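Hollement Street repair evening is back, and bring your tablecloths

16 February 2002

Well, I finally have some good news to pass along! The mending evenings at the Hollement Street hall are starting up again in March, after a whole winter of me complaining about it to anyone who stood still long enough. I ran into Veronika Bakos outside the bakery and she told me the heating is fixed, the keys are sorted out, and the first session is pretty much ready to go.

If you're new to Grarnstead, you may have missed these. Once a month you carry in whatever is torn, stained, shrunk or missing its buttons, and you sit down next to someone who knows more than you do. It costs 5 dollars at the door, tea included (the tea is strong, I warn you). Last year I brought in a coat I had given up on and wore it home the same night, and I've been a pest on the subject ever since.

The big change this time is that the first evening is all about household linens. Napkins, dish towels, pillowcases, that kind of thing. Kinga Takács is running it, and she has been collecting old linens since she was a teenager. She told me she owns around 60 tablecloths and uses maybe eight of them, and the rest live in a cedar chest that takes two people to move. She's going to show us how to darn a thin spot so it lies flat, and how to get candle wax out without scorching anything. I have wax on my good runner from two Christmases ago, so I will be in the front row for that one!

Géza Szénási will have the sewing machines going in the back room again. He asked me to mention that he can do hems and straight seams while you wait, but zippers need to be left with him until the next session. He did five of mine last spring and every one still works. Please write your name on the bag – he ended up with a mystery pair of corduroys for most of the summer.

Szabolcs Major is bringing thread and needles from Bárány, the little notions shop on the corner, and he'll sell them at the same price as in the store. He says white and cream go first, so get there early if you're matching something old.

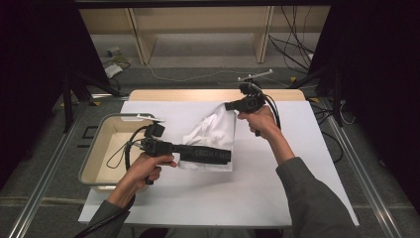
I asked Kinga what people get wrong most often with old cotton, and she didn't even have to think. Bleach! She soaks hers overnight in cool water with a little plain soap, rinses twice, and dries them flat on a towel if the fabric feels weak. She irons while the cloth is still a bit damp, on the wrong side if there's any embroidery. I tried it on my grandmother's napkins over the weekend and they came up beautifully, except for one tea stain that I think is just part of the family now.

Doors open at 5 and we need to be out by 8. Parking behind the hall is tight, so walk if you can, or use the lot on Finoneck Road and come through the side gate. Kids are welcome if they stay with you. Khôi Vũ is taking names for the wax table, which only has room for a few people at a time – leave him a note at the library desk and he'll put you down.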